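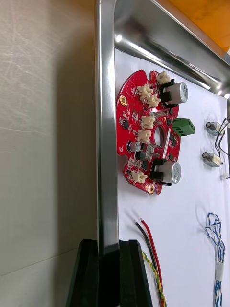 By the Second Bench columnist
Laltitz Workshop Notes | Opinion | June

I have a bone to pick with the words "grip confirmed."

If you run any kind of handling cell you've seen them, or something like them, glowing away in a little green box on the screen. Ours says it after every pick. It said it 2,024 times in the stretch of logs I spent last month reading (with a lot of coffee), and it also said it on the afternoon our arm let a steel frame slide out of its fingers and swing down onto the bench, with a board full of parts on it.

Some background. We do teardown and inspection on the control boards out of old Drurkby machines, and the parts travel on white boards held in stainless frames. A frame might carry the red main board with its two fat silver capacitors, the solenoids laid out next to it, and whatever cables came along. The arm takes the frame by a side rail and moves it from one station to the next. Simple enough job! It's about as dull as robot work gets, which I mean as praise.

So, the drop. The arm closed on the rail, the screen said grip confirmed, the arm lifted, and partway through the move the rail crept down through the jaws until the frame tipped. One corner hit the bench, a solenoid went on the floor, and a cable with stripped ends flopped across the back of the circuit board. There was a snap. Small, but everyone in the room knew what it was. One of the big capacitors still had a charge on it.

No injuries. A scorch mark you could cover with a pencil eraser, one dead board that was dead when it came to us, and a very quiet lunch.

The write-up we sent around put it down to "rail surface condition," and that's the part that got me mad enough to write this. Sure, the rails are slick. They're polished steel with rounded edges, they get wiped down, and somebody had gone over that batch with a cleaner that leaves a film. But they were slick on the day we bought them. A polished rail being slippery is a thing you know before you plug the robot in, and I don't think you get to call it a cause.

What I'd call the cause is that green box. When we finally dug into the settings on the Priko controller, we found out how our cell had been set up to decide on a grip. It looked at where the jaws had stopped. If they stopped at the width of a rail, the cell figured there was a rail between them and called it good. How hard they were squeezing didn't come into it. Whether the rail was moving didn't come into it either. You could have had a rail sitting in there with barely any pressure on it at all and the screen would've been just as cheerful.

And we set it up that way! I was there. It was quick, it worked on the test frames, and the test frames were older and all scuffed up, so they never slipped. I remember looking at that message and thinking great, it checks. I never asked what it checked. I've been doing this long enough that I should have.

My gripe is with the word, mostly. If the screen had said "jaws at rail width," I think one of us would have squinted at it sooner or later and said hang on. "Confirmed" shuts that down. It sounds like a person looked. I'd like to see every status message on every one of these machines say the thing the machine measured, in plain words, even if it's ugly and doesn't fit in the box. Make the box bigger.

The shop over at Moodley had a drop like ours a while back, and their answer was to crank up the squeeze. I get it, but I don't love it. More force on a rounded rail can just as easily pop it out sideways, and then you've got a harder-working gripper with the same blind spot. We went up a little on force too, I'll admit. The change I care about is that the arm now lifts the frame a hair, waits 200 milliseconds, and checks whether anything moved in the jaws before it goes anywhere. Over a full run of 1,078 picks, it stopped and complained 89 times. That's a lot of stops! A couple of people here think it's too many and want it loosened. I went through what I could of those stops and plenty of them had real creep in them, so I say leave it alone and put something grippier on the fingers.

Then there's the capacitor, which had nothing to do with the robot. That charge should have been bled off before the board ever went on a frame, and it's on the sheet, and the box on the sheet was ticked. So that's two boxes, one green and one in pencil, both saying fine. I can't be too hard on the machine after that.

We now put a meter across both big capacitors at the loading station and write down the number. The voltage goes on the sheet, in digits, where the tick used to go. It takes a little longer and my handwriting is terrible - you'll have to ask me about the sevens. I'm still waiting to hear back from Priko on whether we can change the wording on the screen.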